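3. Collecting Demonstrations in the Home: The Student Project

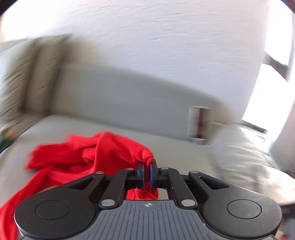

Figure 3. View from the camera on the hand-held gripper. The fingers are closed on a fold of a red knit garment lying on a sofa.

This section describes the student project in which the cloth-handling demonstrations were collected. The project ran as the practical half of an undergraduate robotics course. Students worked in teams of four, and each team was lent one hand-held gripper with a camera fixed to it. Because the teaching lab was closed to students for the whole of the term, all recording was done where the students lived. We first treated this as a limit on the project. By the end of the term it had become the main source of variety in the data, and the rest of the section is organized around what that change meant for the teaching and for the recordings.

3.1 Task

The task given to the teams was to pick up a single garment from a soft surface, lift it clear, and lay it down again in a marked area no larger than a bath towel. Folding was left out on purpose. In an earlier run of the course the teams had been asked to fold a shirt, and most of the term went into arguments over what counted as folded. Pick and place with cloth is easier to judge and still hard enough to be worth studying. A garment has no fixed shape, the point where it is held decides how the rest of it hangs, and a grasp that looks fine at the start may carry only the top layer.

Students were told to use their own clothes and furniture. The only rules were that the garment should be dry, should have no metal fasteners on the outside, and should be dropped onto the surface from shoulder height before each attempt, so that it landed in a different heap each time. Teams could choose the surface. Sofas and beds were the usual choices, with a few armchairs.

Figure 3 gives an idea of what the student, and later the model, has to work with. The cloth is held by a small pinched knot above the pads while the bulk of the garment still lies on the seat to the left. Through the gap between the inner arms more of the same cloth can be seen hanging down. The strong light from the window on the right has washed out much of the detail on that side, and there is motion blur across most of the view, more of it toward the edges. Both problems were common in the home recordings.

3.2 Equipment and preparation

Each team received a case with the gripper, the camera, a charging cable, and a printed sheet of instructions. No robot arm was sent out. The arm used for testing stayed in the lab and was run by the teaching staff, as described in Section 5.

The course notes, which we called the Lullis notes after the name of the shared folder they lived in, covered three topics: how to hold the device, how to start and stop a recording, and how to name the files. The part about holding the device was rewritten during the term. The first version told students to keep the wrist still and move from the elbow. Several students found this tiring, and their recordings showed short jerks at the moment of grasp. The second version asked them to stand closer to the surface and move at the pace they would use to hand someone a full cup. That wording came from a student and worked better than ours.

Before recording at home, each student did a practice session over a video call with one of the staff. The session took up the better part of an hour. The student recorded a few attempts, sent the files, and went through them with the staff member. The most frequent remark in these sessions concerned the view. New users tended to look at their own hand and the garment directly, and so made use of things the camera did not see, such as a sleeve tucked behind a cushion. We asked them to watch the live picture on a phone or laptop for at least the practice attempts. Some kept doing so for the whole project.

3.3 Teams and roles

The teams picked their own names, and we keep them here in place of numbers. Team Drostuletti, Team Norance and Team Shimada are the ones whose data are used in the main experiments. A further team finished the course, but its recordings were made with a wrong camera setting and could not be aligned with the others.

Within a team the members rotated between recording, checking, and labeling. The gripper had to be passed by hand from one home to the next, and the handovers took more planning than we had allowed for. Team Norance lived in the same building and exchanged the case almost daily. Team Shimada was spread over two towns and settled on longer turns, which meant that one member had recorded nearly all of his share before another had opened the case. This shows up in the data as blocks of attempts with the same furniture and light. For training we shuffled the attempts, and for testing we held out whole homes.

The checking role turned out to be the most useful for learning. A student who had to decide whether somebody else's attempt was good enough soon wanted a firmer rule than the one in the notes. Team Drostuletti wrote its own rule, and with small changes it was adopted by all the teams. An attempt was kept if the garment left the surface completely, was not touched by the free hand, and ended with no part outside the marked area. An attempt in which the garment slipped was kept too, but under a separate label, and only if the slip could be seen in the video.

3.4 What was recorded

The three teams together kept 233 attempts after checking. The last of these was added on 2020-08-16, one day before the equipment was due back. Each attempt consists of the video from the gripper camera, the opening of the fingers over time, and a short text file with the type of garment, the type of surface, and the time of day. Students also had a free comment line in this file. We had expected it to stay empty, but it was used a good deal, mostly to report how the cloth behaved: "stretchy, came up in one piece," "two layers, wanted one," "collar stuck under itself."

Knitwear and T-shirts make up most of the garments. Knits were popular because they were easy to pinch. With the pads pressed together, a soft knit gathers into the gap and stays there, while a stiff cotton shirt tends to be pushed ahead of the fingers unless they come down on an existing fold. Students learned this quickly. By the second week nearly all of them were aiming for raised folds, and attempts where the fingers closed on a flat part of the garment had become rare. This is good practice but it left us with little data on flat cloth, and we had to ask two of the teams to record more of it.

The homes differed in ways we would not have thought to set up in the lab. Some sofas were so soft that the fingers sank into the seat before they closed, and the camera view dipped with them. In other homes the cloth and the surface were close in color. A bright garment on a pale sofa, as in Figure 3, is one of the easier cases for separating cloth from background, although a bright window in view can undo part of that benefit by throwing off the exposure. We asked the teams not to rearrange a room for the sake of the recording, apart from clearing enough space for the marked area. Cushions and other household items were left where they were.

3.5 Problems

Motion blur was the most common defect. It was worst in the lift, when students tended to speed up once they felt the cloth was secure. We did not discard blurred attempts, since a robot moving at a useful speed will produce blur of its own, but we did ask for slower lifts in the second half of the project. The labels do not record which version of the instructions a student was following, and this is an omission we would correct in a new run.

The second problem was the labeling of the moment of grasp. Two students marking the same video often chose different points, one taking the first contact between pad and cloth and the other the point where the fingers stopped closing. The finger opening signal helped here. We fixed the label at the point where the opening no longer changed and had the earlier files redone. Halvard Moen, who handled the file checks for the course, wrote a small script that proposed this point and left the student to accept or move it.

Finally, one gripper came back with a loose pivot, noticed only when its finger opening readings stopped matching the video. The attempts from its last three days were dropped - they are not part of the total given in Section 3.4.

3.6 Assessment

Grades were based on the written report and on the quality of the checking, with no credit for the number of attempts. We made this choice to avoid a rush of careless recordings near the deadline. Each report had to include at least one failed attempt, explained with still pictures from the video. These parts of the reports were on the whole better written than the descriptions of successful attempts, and several of the failure types listed in Section 4 were first named in them.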